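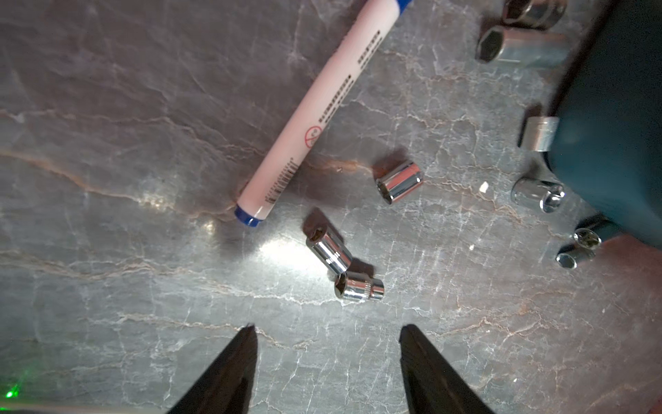 Handout 4: Regeln für den Betrieb zweiarmiger Tischzellen

Vor jedem Lauf ist der Arbeitsbereich beider Arme freizugeben. Die Freigabe erteilt eine Person, die zweite bedient den Not-Halt. 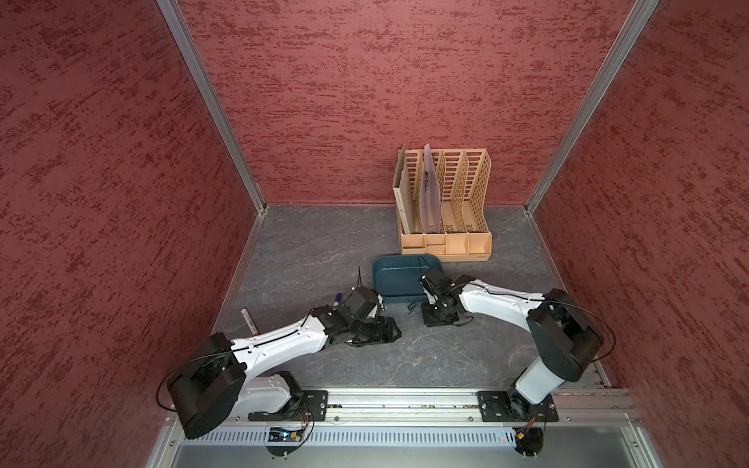
Iltmont, 2025-04-01

Die Geschwindigkeit bleibt beim Einrichten auf 85 mm/s begrenzt - auch bei kurzen Korrekturfahrten.

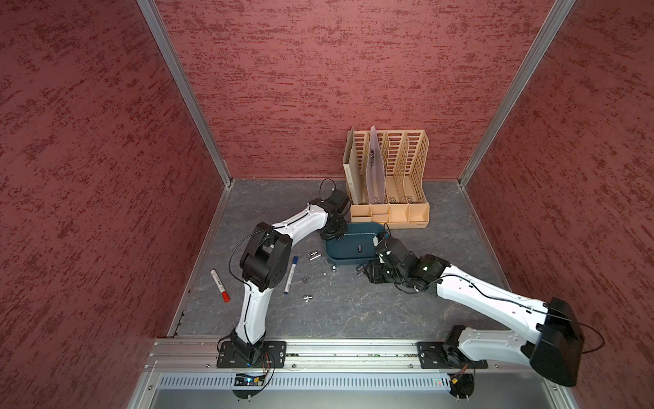 Kollisionszonen werden paarweise festgelegt. Stehen beide Greifer nahe an derselben Schale, wie hier an der dunklen blaugrünen, hat nur ein Arm Fahrfreigabe. Der andere hält.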